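29th September – Trorkside coast guide, walking section

Share 14 | Comments 14

Reworked the entry for the Trorkside headland. Old text gave the lighthouse as the westernmost point of the peninsula. Checked against the survey sheet: the westernmost point is the low rock shelf south of it, reachable on foot only at low tide. Corrected text and map label. Lighthouse stays as the viewpoint stop.

Distances re-measured from the GPS tracks Hedvika left in the shared folder. Harbor to headland by the coast path comes out at 14 km one way. The figure in the last edition was taken from the road and should not be reused. The hill behind the village is 100 m high, path on the north side, no shade. View from the top covers the bay and the ferry pier. Igor wants a line on wind there, to be added.
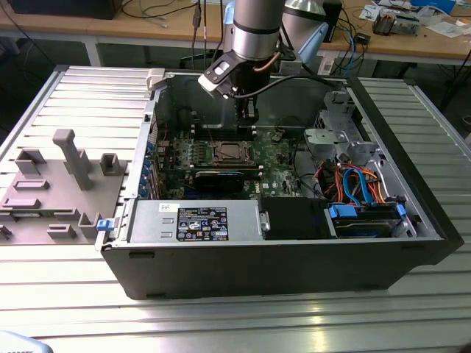
Can the headland and the Dosik ferry be done in one day?

Only with the morning crossing. The afternoon boat gets in too late for the full path, so the entry now suggests a night in the village.

Ferry times still taken from the summer sheet. The winter timetable starts in October and Sumathi has asked the Dosik office for a copy. Left the times in gray in the draft so they don't go to layout by mistake.

History box: fort at Dondine dated 1468 in our text, same date on the plaque. Vlastimil says the chapel is older than the fort but has no source yet. Chapel date removed until he finds one. Spelling of Dondine made the same on all maps – two had a double "d" in the middle.
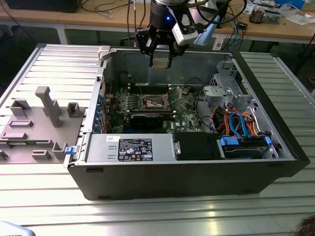
Tower case on the table, side panel off.

Lodging list: the Parisi guesthouse has changed its phone number and no longer takes cards. Two other entries did not answer, marked for a second try. Bus from the harbor stops at the upper square, and the lower stop is out of use during road work. Natália to confirm which stop is nearer the bakery, as the directions in the village walk start from there.

Open:
– wind note for the hill (Igor)
– winter ferry times
– tide table link for the rock shelf, current one goes to the wrong port
– new scale bar on map 2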